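Section 6. Checking a grasp policy in simulation

Last updated: October

Run this section before you load any new policy onto a real arm. It assumes you have finished Section 5 and that the Curach server starts without errors. If you changed the gripper model after Section 5, go back and export it again.

6.1 Load the scene

1. Start the Curach server and wait for the "ready" line in the log.
2. In Claveo, open the Scenes tab and pick the tabletop scene you saved earlier.
3. Set the random seed by hand. Write it down in the run notes. Leaving the field blank gives a new seed every time, and you will not be able to repeat a failure.
4. Turn on both camera streams, room and wrist.
5. Check that textures are set to "vary". The policy was trained on mixed surface patterns and scores lower on a flat gray table.

Note: The first load can take roughly 200 seconds while textures are built. Later loads use the cache. Do not stop the server during the first load or the cache will be left half written. If this happens, delete the cache folder and start again.

6.2 Check the wrist stream

The policy takes its final approach from the wrist stream alone, so check this one first.

1. Open the wrist view and set zoom to 1:1.
2. Jog the gripper down until the target is in the gap between the two fingers.
3. Confirm that both fingers show in the lower part of the view. If only one does, the camera mount offset is wrong. Fix it in the gripper file, not in the viewer.
4. Leave image noise on. Grain on pale surfaces is expected at the default setting.
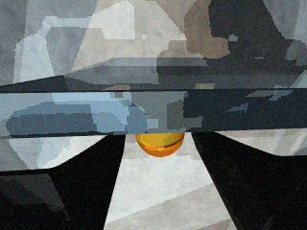 5. Open the Detections panel and read the confidence for the target. Small round targets often drop when part of the top is hidden. The tracker holds the last good position for a short time and then releases it.
6. If the tracker releases early, raise "hold frames" by 2 and repeat from step 2. Do not go higher than the limit shown in the panel.

Caution: Do not lower the detection threshold to get past this step. Stanisława Kubiak's test runs with a low threshold passed the check and then closed the gripper on shadows.

6.3 Run the planner

1. Switch to the room view.
2. Click Reset Arm. Wait until the joint readout stops changing.
3. In the Planner menu choose Subramaniam (default). The older Grirmont planner is still listed so that old logs can be replayed. It does not check the forearm against the table and should not be used for new work.
4. Set the step limit to 300.
5. Click Plan, then Preview. The preview moves the arm without physics. Watch the elbow and the wrist housing as well as the fingers.
6. If the preview looks right, click Execute.

Shadows are drawn in the room view by default. They help you judge height over the table, but they cost frame rate on slower machines. You can turn them off under View without changing the result, as long as the room stream is not one of the policy inputs.

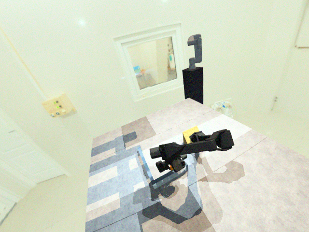

7. When the run ends, open the log and look for "goal reached" or "step limit". Any other ending counts as a fault.
8. Save the log with the seed in the file name.

Note: Error 948 means the planner and the scene are using different gripper files. Reload the scene after every export. Restarting the planner alone does not clear it.

6.4 Repeat with new seeds

Change the seed and run 6.3 again for each seed on your test list. Keep the step limit and threshold the same throughout, or the runs cannot be compared. Send failed logs to Jarosław Bednarek with the policy version and the scene file attached. Screen recordings are too large for the shared folder, so leave them out unless he asks.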